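Bread Trays and Breakfast Settings: Frequently Asked Questions

Questions we get by email and at the counter about the strawberry tray, the orange placemats and setting out bread for breakfast. If yours isn't covered, write to Corina Toma at the Zudow shop. She reads the mail in the morning before opening.

Is the tray meant for serving or for carrying?

Serving. It will carry a light load from the kitchen to the table, but it has no handles, so you hold it by the rim. Keep drinks off it while you walk.

Does the rim go all the way up like a baking tray?

No. The rim is raised enough to hold crumbs and keep a roll from sliding off. It has a thin black border and rounded corners. The inside is glossy and will reflect a ceiling light or a window, so if you photograph your table, expect some glare.

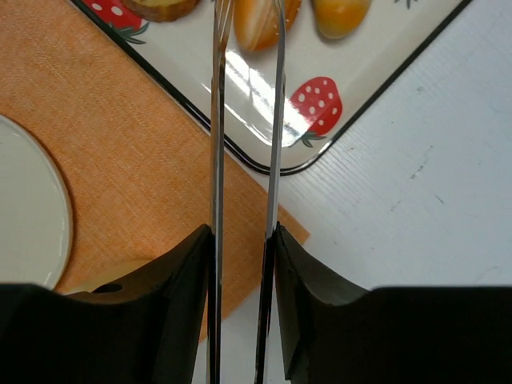 Corina Toma adds that customers ask her most often which way round the strawberries should face, and she tells them to turn the tray so the person sitting down sees them upright.

Can I put bread straight on the tray?

Yes. Wash the tray first with dish soap and a soft sponge. For anything sticky or iced, put down a sheet of baking paper.

Can I cut bread on it?

Please don't. A bread knife will scratch the surface, and scratches on the printed areas can't be repaired. Slice on a board and move the slices over.

Is it dishwasher safe?

We recommend washing by hand. Dry it right away with a towel, including the underside of the rim, where water collects.

What should I serve on it?

Mix shapes and sizes. A bagel, a thick slice, a roll and a croissant fill the tray nicely for one or two people. Put the croissant near the back and the flatter items in front so everything can be reached. Leave part of the print showing if you like it. For more than two people, refill the tray from a basket in the kitchen.

Where do the tongs go?

Lay them across the right rim with the jaws over the bread and the joined end sticking out past the tray. Left-handed guests will want them on the other side. We suggest wooden tongs with this tray, as metal ones can mark the finish. Wipe them with a damp cloth and let them air dry. Don't soak them.

How do I arrange the rest of the place?

Put the placemat square to the edge of the table and the plate near the middle of it. The bread tray goes directly behind the placemat. Utensils go beside the plate with the handles toward the person eating. If there is a spoon, we put it on the far left, but that is our habit and you can follow your own.
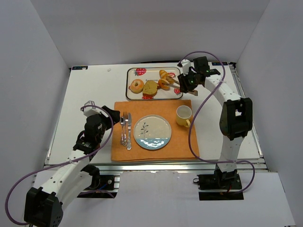

For a second person, repeat the same setting across the table and turn the tray sideways between the two plates. On a narrow table you may have to move the tray to one end.

How do I wash the orange placemat?

Cold water, by itself the first time. The color may run a little. Iron it on the back while it is slightly damp. The edges will not come out perfectly straight and are not supposed to.

Will you restock the Barbu plates?

Teodor Toma orders those and expects more in February. We can put your name on the list.

Do you ship?

Yes, trays and placemats both. Plates are pickup only. If a tray arrives chipped, keep the box and write to us within 5 days.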